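Störungsmeldung und Bearbeitungsprotokoll
Projekt Grellcombe, Teilaufgabe Textilien (Socken an Klammerhänger)
Meldende Stelle: Datenerhebung, Station 7
Bearbeitende Stelle: Technischer Dienst Clekness
Eröffnet am: 24. Februar 2025
Priorität: mittel
Status: geschlossen mit Auflage

Gegenstand der Meldung

Bei der Qualitätsprüfung der an Station 7 aufgezeichneten Demonstrationen wurde ein zeitlicher Versatz zwischen dem Kamerabild und den Gelenkdaten des rechten Arms festgestellt. Der Versatz tritt nicht von Beginn einer Aufnahmesitzung an auf, er baut sich über deren Verlauf auf. Betroffen sind nach Angabe der meldenden Stelle 72 Episoden der laufenden Lieferung. Die Daten des linken Arms sind unauffällig.

Auffällig wurde der Fehler zuerst in der Phase des Klammerns. Der Greifbefehl rechts liegt in den betroffenen Aufzeichnungen vor der im Bild erkennbaren Bewegung der Greiffinger. Für das Training ist dies nicht hinnehmbar, da das Modell die Schließbewegung an einer falschen Position erlernen würde. Die automatische Eingangsprüfung hat den Fehler nicht gemeldet, weil sie allein die Vollständigkeit der Datenströme prüft.

Beschreibung der Aufgabe

Die Bedienperson führt beide Arme per Fernsteuerung. Eine Socke wird vom Tisch aufgenommen, an die untere Leiste des Hängers geführt und dort mit einer Klammer befestigt. Ein Arm hält hierbei den Hänger im Bereich der Klammern, der andere führt die Socke. Eine Episode endet mit dem Rückzug beider Greifer in die Ruhestellung. Das Lieferziel der Teilaufgabe beträgt 3.000 freigegebene Episoden, von denen zum Zeitpunkt der Meldung mehr als 1.000 vorlagen.

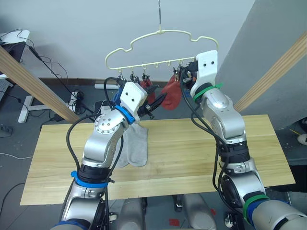 Station 7, beide Greifer am Klammerhänger; auf dem Tisch eine hellgraue Socke.

Der Hänger ist frei aufgehängt und gibt bei Berührung nach. Geringe Abweichungen zwischen Bild und Gelenkstellung wirken sich bei dieser Teilaufgabe daher stärker aus als bei den Faltaufgaben auf fester Unterlage. Die meldende Stelle bittet um Ermittlung der Ursache und um eine Entscheidung über die Verwendbarkeit der bereits erhobenen Daten.

Bearbeitungsprotokoll

Eintrag 1, Technischer Dienst
Meldung angenommen. Aufnahmebetrieb an Station 7 für die Teilaufgabe Textilien ausgesetzt. Rohdaten der betroffenen Sitzungen schreibgeschützt abgelegt. Die meldende Stelle wird gebeten, die Aufnahmerechner bis auf Weiteres nicht neu zu starten.

Eintrag 2, Technischer Dienst
Mechanische Prüfung des rechten Arms durchgeführt. Kein unzulässiges Spiel im Handgelenk, Schraubverbindungen des Greifergehäuses fest. Greiffinger öffnen und schließen über den vollen Weg. Kabelführung am rechten Arm auf Zug geprüft, ohne Befund. Ein mechanischer Fehler wird ausgeschlossen.

Eintrag 3, Datenerhebung
Ergänzung zur Meldung: Nach einem Neustart der Aufnahmesoftware Cadgate war der Versatz bei früheren Sitzungen zunächst verschwunden. In längeren Sitzungen ohne Unterbrechung ist er am deutlichsten. Ein Zusammenhang mit der jeweiligen Bedienperson besteht nach hiesiger Auswertung nicht. Auch die Farbe und das Material der verwendeten Socken haben keinen Einfluss.

Eintrag 4, Technischer Dienst
Versuch A: Leeraufnahme ohne Textilien, beide Arme in Ruhestellung, rechter Greifer in festem Takt betätigt. Versatz reproduziert.
Versuch B: wie Versuch A, jedoch Netzwerkkabel des rechten Arms am Verteiler getauscht. Versatz unverändert.
Versuch C: wie Versuch A, jedoch Zuordnung der Arme in Cadgate vertauscht. Der Versatz erscheint nun in den Daten des linken Arms.
Bewertung: Die Ursache liegt in der Aufnahmesoftware. Übertragungsweg und Steuerung des Arms sind nicht beteiligt. Vorgang zur Stellungnahme an die Softwarebetreuung Hrytsenko übergeben.

Eintrag 5, Softwarebetreuung Hrytsenko
Der Befund wird bestätigt. Cadgate versieht die Gelenkdaten des zweiten Arms nicht mit der Zeit der Messung, sondern mit der Zeit der Entnahme aus dem Zwischenspeicher. Füllt sich der Zwischenspeicher während einer langen Sitzung, so wächst die Differenz. Beim ersten Arm wird der Zeitstempel korrekt übernommen. Der Fehler besteht seit der Softwareumstellung im September. Dass er bei anderen Teilaufgaben nicht bemerkt wurde, wird auf die dort kürzeren Sitzungen zurückgeführt.
Eine korrigierte Fassung wird bereitgestellt. Bis zur Einspielung ist die Aufnahmesoftware nach jeder Sitzungspause zu beenden und neu zu starten.

Eintrag 6, Technischer Dienst
Korrigierte Fassung an Station 7 eingespielt. Versuch A über die volle Sitzungsdauer wiederholt, kein Versatz messbar. Versuch C wiederholt, gleiches Ergebnis. Anschließend Probesitzung mit Socken und Klammerhänger; Greifbefehl und Bild stimmen bei beiden Armen überein. Kamerakalibrierung bei dieser Gelegenheit geprüft und unverändert belassen.

Eintrag 7, Datenerhebung
Probesitzung gesichtet und freigegeben. Aufnahmebetrieb wieder aufgenommen.

Entscheidung über die vorhandenen Daten

Die 72 gemeldeten Episoden werden aus der Lieferung genommen. Eine nachträgliche Korrektur der Zeitstempel wurde erwogen. Die Messzeiten des zweiten Arms sind in den Rohdaten jedoch nicht gespeichert, und eine Schätzung anhand der Bilddaten wird für Trainingszwecke nicht anerkannt. Die Episoden dürfen weiterhin zur Schulung der Bedienpersonen und zur Erprobung der Eingangsprüfung verwendet werden. Sie sind im Verzeichnis entsprechend zu kennzeichnen.

Die übrigen Episoden der Teilaufgabe sind stichprobenweise auf Versatz zu prüfen. Maßgeblich ist jeweils die letzte Episode einer Sitzung. Wird dort ein Versatz festgestellt, ist die gesamte Sitzung zu sperren.

Auflagen

Die Eingangsprüfung ist um einen Abgleich zwischen Greifbefehl und sichtbarer Fingerbewegung zu erweitern. Zuständig ist die Softwarebetreuung Hrytsenko.

Zu Beginn und zum Ende jeder Sitzung ist eine Leerbetätigung beider Greifer aufzuzeichnen. Zuständig ist die Datenerhebung.

Die korrigierte Fassung von Cadgate ist an allen weiteren Stationen des Projekts Grellcombe einzuspielen. Der Vollzug ist dem Technischen Dienst Clekness unter Angabe der Stationsnummer schriftlich anzuzeigen. Bei erneutem Auftreten des Versatzes ist dieser Vorgang wieder zu eröffnen; eine neue Meldung ist nicht anzulegen.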